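The Purple One

By the time Evdokia Athanasiadis got off the bus at Hinport she had talked herself out of the shirt twice and back into it three times, and the driver had heard most of it.

"Corduroy," she told him, "in July!"

"You'll boil," he said, very kindly, and let her off right outside Kobori.

She loved that shop. She loved the bell, and the smell of ironing, and the way Lanis behind the counter never looked up until you had touched at least one sleeve. Everything had belonged to someone else first. There was a raincoat with a ferry ticket in the lining, and a dinner jacket with rice in both pockets (rice!), and Evdokia could have stayed in there until they turned the lights off.

"You've come about the purple one," said Lanis.

"Is it still here?"

"A man from Workby had it on yesterday. Too long in the arm."

"Oh, good. Poor man. Good!"

Her brother had worn one just like it the summer they painted the boat, and every summer after, until the elbows went. He had kept everything in it: string, fish hooks, half a biscuit, once a very small crab that he swore had climbed in by itself. She was seventy-one now and had not thought about that crab for years, and then last week she had walked past this window and laughed so loudly that a dog barked at her.

"Can I try it on over my blouse?"

"You can try it on over your coat, if you like," said Lanis.

Being tall had never done Evdokia much good in shops, but she had the arms for this one, she just knew it, and she marched down to the rail at the back with her handbag already open. There it was, purple as a plum, a bit lopsided on its white hanger with the collar open, and an empty hanger next to it on the bar as if whatever had hung there had gone off to a party. She ran a thumb down the fine ribs. Then she put two fingers towards the patch pocket, low down on the front, held her breath and felt about for a crab.

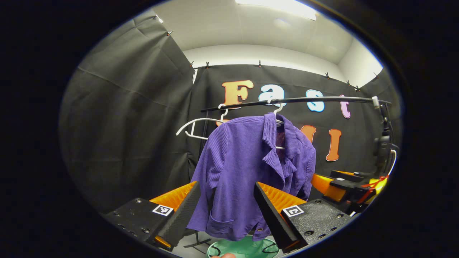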